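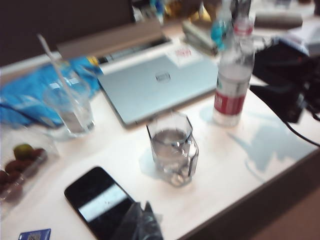
Two glasses of water on the desk, one with a straw

Speaker notes: Planning a small-town music and food festival people come back to
Session length: 40 minutes plus questions. Starts right after lunch, so keep the energy up!

Opening (slide 1, title only)

Good afternoon, everybody, and thanks for coming back from lunch. I know the pie table was hard to leave.

I want to talk about the Stasto River Days, which I have helped put together since it was a single afternoon with a borrowed stage and one fiddle band. I love this festival. I'll probably talk too fast because of that, so wave at me if I do.

If you've never been to Stasto, it's a river town with one long main street, a good bakery, and a park that slopes down to the water. The slope is the whole secret. People sit on it with blankets and everyone can see the stage. (Pause here, let people who have a flat field groan.)

Slide 2: The shape of the weekend

We run in September, when the evenings are still warm and the river smells nice again. Last year we had about 4,000 people through the gate over the weekend, which for Stasto is huge. We have 3 stages now. The big one is on the slope, the second is under the sycamores by the boat ramp, and the smallest is in the old feed store, where the dance workshops happen.

Talk about the feed store for a minute. The floor bounces! You get sixty or seventy people in there learning a circle dance from scratch, half of them in rubber boots, and the windows rattle. If you have a strange old building in your town with a decent floor, go and look at it before you rent another tent.

Slide 3: Music first, and music you can dance to

How we book. We start with the last act on Saturday night and work backward through the day. That closing act has to be a dance band. We tried a quiet singer in that slot one year, a beautiful set, and people folded up their chairs and went home after four songs. Same singer the next year at 11 in the morning with coffee on the slope, and you could have heard a leaf drop.

Mention Vendik here. They're a brass and accordion band from up the valley and they played our boat ramp stage two years running. They don't use much amplification, so they can walk. The second year they marched from the ramp up to the food row playing the whole way, with a line of little kids behind them, and I still get goosebumps. Ask your bands if they can walk. Some of them have been waiting for somebody to ask.

(If the sound works, play the short clip. If it doesn't, skip it and do not fiddle with the cable like last time.)

Slide 4: Food row

My favorite slide. We went from a row of trucks anybody could have hired to a row where most of the cooking is local, and it took 2 seasons of knocking on doors.

Hourani is the one everybody asks me about. It's a family bakery, flatbread mostly, and they bring a domed griddle and cook right out in front of you. The line goes past the duck pond by noon. We moved them to the far end of the row so the line would pull people past everyone else's stall, and the other vendors thanked us for it.

Things that helped:
Put the eating tables within earshot of a stage.
Ask every stall to offer one small plate at a low price, so people can try more than one thing.
Keep the sweet stalls close to the dance floor. Dancers want lemonade and something fried.
Free water taps at both ends of the row, with big signs.

Slide 5: Crafts and the quiet corner

We have a craft lane along the river path. Basket weavers, a man who turns bowls, a letterpress couple who let kids pull their own poster. The rule is that whoever sells there has to be making something there too, at least part of the day. That one rule changed the feel of the whole lane. People stop and stay and ask questions.

The quiet corner came out of a comment card. It's a patch of shade behind the library with hay bales and no speakers pointed at it. Parents with babies found it first, then grandparents, then tired musicians. It costs us almost nothing and I'd give up a stage before I gave it up.

Slide 6: What went wrong

Be quick and cheerful about this one.

Parking. The first year at this size we opened only the school lot, and cars were backed up to the bridge. Now we use the Dravine orchard as overflow and run a hay wagon back and forth. The wagon ride has turned into an attraction of its own. I have met people who parked at the orchard on purpose.

Rain. We lost most of a Sunday. The dance caller took everyone into the feed store and just kept going until supper. Write your rain plan early and print it in the program, stage by stage.

Trash. We didn't have enough cans near the griddle. Put more than you think by whatever smells best.

Slide 7: If you're starting from nothing

One afternoon is plenty. One stage, one good dance band, a few people who cook well, and a place to sit down. Pick a spot you already like being in. Walk it at the hour the festival would happen and see where the sun is, because at five o'clock ours was straight in the fiddle player's eyes and we had to turn the stage around.

Then do it again the next year on the same weekend. People plan around it once they trust it.

Slide 8: Questions

Likely ones: insurance (point to the handout), how we pay bands (flat fee, meal, a bed in town if they want it), dogs (yes, on a leash, not in the feed store), and whether we'll add a Friday night. We're talking about it! I want a lantern parade along the river path and I'm going to keep bringing it up until I get one.

Handouts are on the chair by the door. Leave time for the hay wagon photo, and remind people the song circle starts at 4 in the lobby.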